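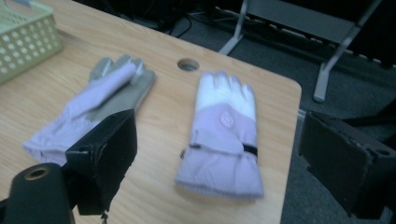
Figure 8. Hand-held gripper at the glove station, jaws open.

5.3 Changing the jaw pads

The pads on the Cutport hand-held gripper are meant to wear out so that the jaws don't. Fabric is harder on them than you would expect, and gloves are the worst of it, what with straps, tabs and cuffs. Frayed edges like those on the right-hand pad in Figure 8 don't stop the tool working, but put a new pair on your list. Change both pads every 2000 grasps or when the backing shows through, whichever you notice first.

You will need: a pair of pads, the small hex key from the Dranberg kit, a lint-free cloth, pad adhesive, and a table you don't mind leaning on.

1. Finish the recording and wait for the tone. Unplugging halfway through loses the whole take, as Damilola Ibrahim will tell you at some length.

2. Disconnect the cable at the handle.

CAUTION: The jaws are sprung. They close faster than you can say anything useful. Fit the red stop block before putting fingers between them.

3. Undo the two screws on the outer face of each jaw. Put them in the tray. Every screw we have lost was "only put down for a second", and a table with a cable hole in it is a fine place to lose the next one.

4. Peel the old pad from the tip towards the hinge. If it tears, carry on with a fingernail. Do not use a knife.

5. Wipe the bare jaw and let it dry. Blowing on it is not drying it.

6. Apply a thin line of adhesive, press the new pad down square to the tip, and refit the screws. Finger tight, then a quarter turn.

7. Repeat for the other jaw. Never fit one new pad opposite one old one — the grip pulls to one side and you will spend an afternoon blaming the software.

8. Leave the tool with its jaws open for 40 minutes.

9. Remove the stop block, reconnect the cable and run the width check from the Espinoza menu. Both jaws should reach zero together. If they don't, go back to step 6 and be honest about how square it was.

10. Try a thin fabric glove first, then a padded one. Lift each by the cuff and hold it still. A thin glove that slides out points to glue on the pad face. A padded one that twists usually means a crooked pad.

NOTE: Keep trailing cables off the floor where you stand. See section 21 for cable runs, which everybody means to read.

Write the change in the tool log with your initials. Spare pads are ordered through Pallavi Kashyap, preferably before the last pair has gone.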